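Tanus Knob Kit: Your Questions

The Tanus Knob Kit is a ready-made simulated workbench for teaching a robot arm to deal with knobs. You get the room, the arm, the gripper and the panel, and you can start trying out your own control code the same afternoon. I have been running it on my home computer since February and I like it a lot, so these answers come from a very happy user at Arninthorpe who also helps with the mailbox.

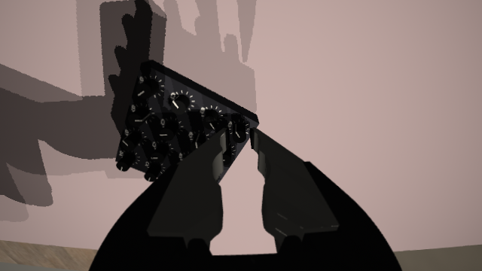
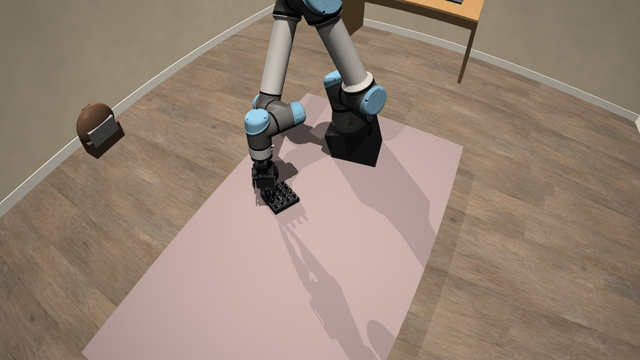 What comes in the kit?

The basic download has one arm with a two-finger gripper, the black knob panel, the pink mat and the room with its plank floor and desk. There are 17 practice tasks, from "hover over the panel" up to "set this knob to that mark." The first 5 are easy and you should do them in order, even if you've worked with arms before!

Do I need a real robot?

No. Everything runs in simulation. If you do own an arm you can try to carry your work across, but plan on plenty of tuning. A simulated knob turns the same way every time and the one on your stereo doesn't.

Why knobs?

They're small, they sit close together, and the fingers have to come in between the neighbors without bumping them. I thought I'd be bored in an hour. I spent a whole evening on task 7 (it's the one where you line up a pointer) and went to bed grinning.

Can I see the panel up close?

Yes, there are 4 camera views and you can switch while the arm is moving. The close one looks down past the fingers and shows the white pointer lines and tick marks. The symbols beside the ticks are tiny, so don't count on reading them from there. The wide one is better for checking what the elbow is up to.

The shadows confuse my vision code. Can I turn them off?

You can, under Lighting. Try leaving them on for a while first, though. The gripper throws long, jagged ones across the mat, and code that copes with those is a lot sturdier.

Can I swap the panel for something else?

The Heitmann add-on lets you load your own shapes. Keep them simple to begin with. Very detailed parts slow things down, and mine crawled when I loaded a bicycle gear.

Is it OK for a classroom?

Very much so. The Skastoritz license covers one room of computers. Students each get their own save file, and resetting a task takes one key.

What don't you like about it?

The manual is thin on gripper settings, and the undo button only goes back one step. I'd also love a second panel with sliders.

Comments (3)

knobfan
Task 7 got me too. Slow down the wrist before you close the fingers, it helps a ton.

lowtide
Does the add-on work with the older version of the kit? I'm not ready to update yet.

gearbox_mo
@lowtide it does for me, but I had to load the shapes one at a time. Sliders please!!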